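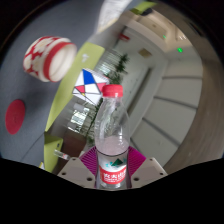 Attachment 1: water bottle with red cap, 农夫山泉 label

Ticket 1528 – Label text missing in print preview
Opened by: Fathima Debnath
Product: Akska stock list
Status: waiting for support

Hello, when I save an item with a Chinese name, the name is correct on the screen, but in the print preview I see only empty squares. English names print well.

I already tried:
Restart the program – no change.
Other printer, 300 dpi – same squares.
Export to PDF – same squares.

It started after the update in September. Which font must I install?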